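4. Booking Festival Screenings

1. Sign in to Plemance and open the Program tab.
2. Choose a film, then pick a session. In-person seats at the Ulness are limited to 60 per screening.
3. Select Hold. Your seats are kept for 22 minutes.
4. Enter your pass number and select Confirm.

Note: Online screenings open at noon on Wednesday. You can start a film at any time that day.

Caution: A confirmed booking cannot be moved to another film. Cancel it and book again.

5. To watch at home, open My Films on your TV or tablet and select Play.

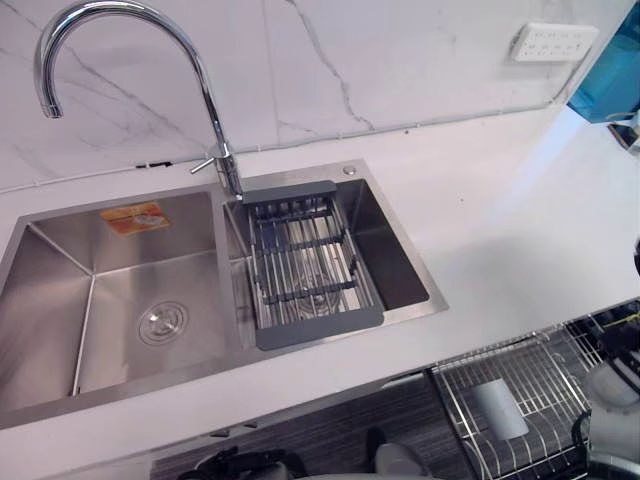

Double-bowl sink with dish rack over the right bowl.

6. To vote, rate the film from 1 to 5 after the credits.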